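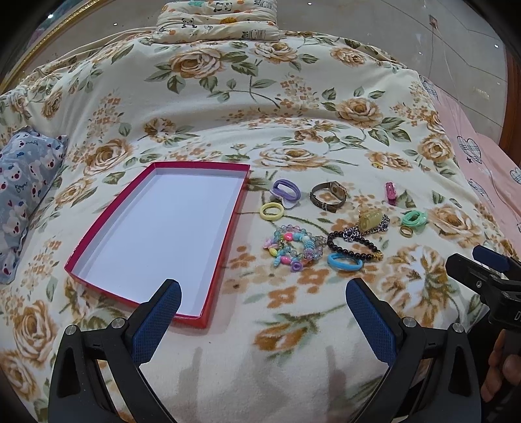
Hair ties, clips, a wristwatch and a chain beside an empty box lid on a floral plush blanket

A hair tie is a loop, usually elastic, used to hold hair in a ponytail, bun or braid. Hair ties belong to the wider group of hair accessories, which also takes in clips, pins, headbands and combs.

Types

The plain hair tie is a band of elastic covered in thread or fabric. Thin ties suit fine hair and the ends of braids, while thick ones hold heavier hair and are less likely to leave a crease. Some carry an ornament such as a bead, bow or molded figure. A scrunchie is a wider tie in which the elastic runs inside a gathered tube of cloth.

Clips close on the hair with a spring, a snap or a bent metal strip. A claw clip has two toothed halves joined by a spring hinge – large ones gather the whole length of the hair, small ones hold a single section. Small clips in bright colors are common in children's hair.

Storage

Hair accessories are often kept together with watches and light jewelry in a drawer, dish or shallow box. The lid of a gift box is a common substitute for a tray. Chains are best stored apart from clips, as the links catch on teeth and hinges. The Benley tray, a divided insert sold by the housewares firm Brurberg, has 15 compartments, 2 of them long enough for a watch laid flat.

Care

Fabric-covered ties can be washed by hand in lukewarm water and dried flat. Heat weakens elastic, and a stretched tie seldom recovers its full grip. Claw clips tend to fail at the spring.

Collecting

The collector Ctibor Čierny assembled nearly 1,000 clips and ties, of which 48 were shown at the Trumlow museum in March.

See also

Barrette
Headband
Jewelry box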